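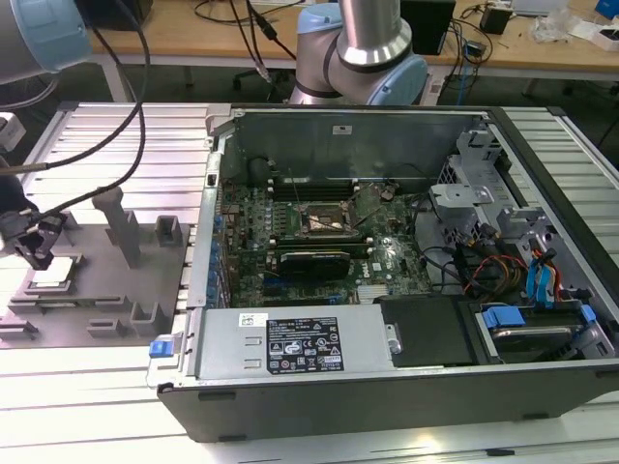

Water Rockets: What 900 Launches Taught Us
Speaker notes, Nevdale Science Night, November
Arnout Hoekstra, Nastix backyard science club

Before I start
Bottle, pump and launcher on the table, left side. Fins in the shoebox. Do NOT pump anything indoors, even if the kids in the front row beg. Water jug stays under the table until the second demo.

Opening
Hold up the empty bottle. Wait.

Ask: who has ever shaken up a soda and opened it on purpose? (Hands. Usually every hand, including the grandparents.)

Great, then you already know half of this talk. You had gas under pressure, you gave it one small way out, and it took whatever liquid was in front of it along for the ride. A water rocket is the same idea, except we point it at the sky and put the gas in ourselves with a bicycle pump. No fizz, no candy, no vinegar, nothing sticky on your shoes afterward. Air and tap water. I have been doing this for years and I still yell every single time one leaves the pad.

Say who we are, quickly. Nastix is nine people and a shed. We have written down every launch since the first one, in a spiral notebook that has been rained on more than once. Last month we passed 900.

Part 1: Why the water?
Start with the question, let them guess before giving the answer.

You can launch a bottle with air only. It pops, it hops, it falls over. Then put water in, same pressure, and it is gone over the roof. So what is the water doing?

Skateboard story: stand on a skateboard and throw a balloon. Nothing much. Throw a bowling ball and you roll backward. The bottle throws water down, the water is heavy, the bottle goes up. Newton's third law, and you can say that name now or save it for the teachers.

Then the follow-up, because somebody always gets there on their own (point to them and make a fuss!): if water is so good, why not fill it all the way? A full bottle has no room for the air, and the air is the spring. It is also a heavy thing to lift. So there has to be a sweet spot somewhere between empty and full, and finding it is the best afternoon you can have with a measuring cup.

Ours, for a 1.5 liter bottle: 480 milliliters. A little under a third. Yours may come out different. Different nozzle, different fins, different bottle. Please go and find out and then come tell me!

Part 2: Table demo
Bring out the two bottles, the one with fins and the one without. Toss each one gently to the second row, nose first. Bare bottle tumbles. Finned bottle flies straight, or straight enough.

Pass around the lump of modeling clay. Have someone stick it on the nose and balance the bottle on one finger. The balance point moves toward the front. Fins at the back, weight at the front: like a dart.

Things to mention while the bottles go around:
Corrugated plastic makes better fins than cardboard. Cardboard is fine for two flights and then it is soup.
Three fins or four, both work. We argue about this constantly.
Tape beats hot glue. Hot glue can soften the bottle wall, and a weak spot in something you plan to pressurize is a bad plan.
Only use bottles that held a fizzy drink. Still water bottles are thin and were never meant to hold pressure.

Part 3: The story of Briron
Slow down here, people like this bit.

Briron was our fourth design. The kids named it and would never explain the name. Long nose, tiny fins, painted orange. On paper it should have been our best rocket. We took it out to the field behind Van den Broek, the garden center on the east side of town, who very kindly let us use it when the hay is down.

First launch: up about as high as a house, then a hard left turn, flat across the field and straight into the compost pile. Buried to the fins.
Second launch: same turn, other direction.
Third launch: it came back toward us. Everybody behind the van.

We changed the nozzle. We changed the launcher. We blamed the wind on a day with no wind. Then one of the kids, eight years old, rolled it across the picnic table and said, "It's wobbly." One fin was on crooked, by the width of a pencil line. We peeled it off, taped it back on straight, and the next flight was so high that we lost it against the clouds and had to listen for it coming down.

Pause. Ask what they would have checked first.

The best flight for distance came later that summer, launched at a slant: 365 feet, measured with a borrowed tape and a lot of walking. The video of the compost pile crash has 2735 views. The video of the record has far fewer. I'm fine with that.

Part 4: Doing it safely
Keep this brisk but don't skip it.

Grown-up on the pump or right beside it.
Long string on the release pin. Ours is the length of a school bus.
Safety glasses for the person pumping and the person pulling.
Stop at the pressure your launcher was built for. Our club limit is 50 psi, and we have a gauge because guessing is how you get into trouble.
Never lean over a loaded rocket. If it sticks, let the air out from the pump end and wait before walking up.
Look at the bottle before every flight. A crease or a white, cloudy patch means it goes in the recycling.
Big open space, no roads, no power lines, no dogs. Dogs LOVE water rockets and will try to catch them.

Part 5: Something to try at home
Read this one out twice, they will want to write it down.

Pick one thing to change. Water, fins or nose weight. Leave everything else alone, including the number of pump strokes. Launch three times at each setting and write down how long it stays in the air. A phone stopwatch is plenty. Make a graph, even a messy one in crayon. Somewhere on it there should be a hump, and the top of the hump is your sweet spot.

If your three flights come out wildly different, look at your fins. (Briron!)

Questions
Likely ones:
Can you use hot water? No, it softens the plastic.
Can you use soda? You can, but the pump is doing the work, and you will be washing your hair.
Can you add a parachute? Yes, and it is maddening and wonderful. Ours opens maybe half the time. Show the trash bag one if there is time.
How high does it go? We only measure distance and time. I would love it if someone here worked out a good way to measure height with a protractor and a straw, and came to the shed to show us.

Then everyone outside to the parking lot side of the field, coats on. Small bottle first, big one last. Let the youngest pull the string.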